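My landlord's bill and what I learned about drying clothes indoors

13 May 2024

When I moved to Buston I had never lived in a place without a balcony. Where I grew up, you wash the clothes, you hang them outside, and after a few hours the matter is closed. In my first winter here I hung everything in the bedroom, on a folding rack beside the bed, and I kept the window shut to save on heating. In the spring I moved the wardrobe and the wall behind it was gray with mold.

The landlord sent a man to clean and paint it, and then he sent me the bill: 171 euros. I was angry for a week. Then I read the rental contract again, slowly and with the dictionary, and found the sentence about "sufficient airing of the rooms." I had signed it. So I paid, and I started to read about moisture in apartments, a subject I did not expect to find interesting.

The first thing I understood is that the water does not disappear. It sounds very simple when I write it, but I had never thought about it. A full load comes out of the machine heavy, and the next day it is light, and all this difference has gone into the air of the room. If the air cannot leave, it looks for the coldest place to sit down. In my case the coldest place was the outside wall, behind the wardrobe, where no air was moving.

The second thing was the spin speed. For years I used the lowest one, as my mother did, in order to protect the fabric. Now I use the highest for towels and cotton, and the middle one for everything else. My electricity bill did not change in a way I could notice, but the shirts dry almost 4 hours faster. 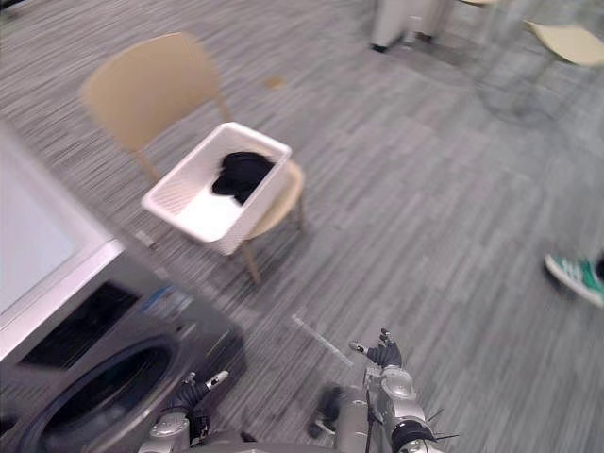 Dry in the bathroom and keep the door closed, wrote a reader from Piras under my previous post, and the bedroom will never have this problem again. She has lived for two winters without a balcony and she opens the bathroom window completely for ten minutes, in the morning and again in the evening. Half-open all day is the worst, she says, because the wall gets cold and the air does not really change.

I tried her advice and it mostly works. My bathroom is small, so the rack fits only if I fold in one side, and on those days I must take my shower before I hang anything. Bed sheets are still a difficulty. I put them over the bathroom door and turn them once, and I wash only one set at a time. Jeans I hang by the legs, with the pockets pulled out. Wool sweaters I lay flat on a towel, and they take two days whatever I do.

I also bought a small device that shows the humidity. In the first week I looked at it too often, like a person who has bought a new scale. When it goes above sixty percent I open the window, and when it falls below fifty I close it again. Cooking pasta without a lid raises the number nearly as much as a rack of T-shirts, and this surprised me.

A neighbor on my floor recommended an electric dehumidifier. I borrowed hers for one weekend. It collected a good amount of water, but it is loud and I could not sleep with it, and I have no closet where it could stand in summer. Maybe I will change my mind if the next winter is very wet.

The wardrobe now stands a hand's width from the wall. The room looks a little strange this way, and socks fall behind it. In September I will move it again and look at the paint, and I will write here what I find.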